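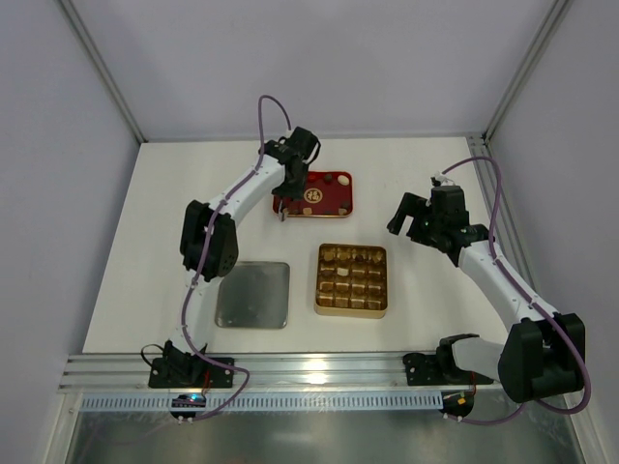 1/27/20

OK, thread on night guards, because I've had mine for 30 nights now and I have become a person who talks about night guards at parties. Sorry in advance!

Background: I grind. Have done since college. My old dentist kept saying "let's watch it" and then in the fall I chipped a lower molar on a piece of soft bread. Bread!!

So I switched to Annelies Trummer's practice over on Kälin Street and she spent a good long while just looking at how my teeth meet. Little strips of blue paper, tap tap, slide left, slide right. I loved it. I asked so many questions.

Her take was a hard guard on the uppers, full coverage, made from a scan (no goop tray, my gag reflex says thank you). The soft ones from the drugstore made me chew all night like I had gum in there. Your mouth may vary, ask your own dentist!

Cost, since three of you already messaged me: 600 for the guard, and my plan paid 261 of it after I sent in the form twice. Another office had quoted me 800. Call your plan BEFORE the appointment and ask if they cover an "occlusal guard," those exact words.

First week: drool. So much drool. Also I lisped good night to everybody. By the second week I was putting it in without thinking, same as setting the alarm.

Things I like: my jaw doesn't click at breakfast. The morning headache is mostly gone, and I'd had it so long I thought it was just what mornings were.

Things I don't like: it has to be rinsed in cool water and dried before it goes in the case, and I am lazy at 6 am. Pirmin Fankhauser told me his warped in hot water, so I'm being good about that one.

@ Mirjam yes, you bring it with you to cleanings! They check it for wear. Mine already has two tiny shiny spots on the left side and I'm weirdly proud of them.

Follow-up is in February, she'll adjust the bite a little if it needs it. Will report back on the shiny spots.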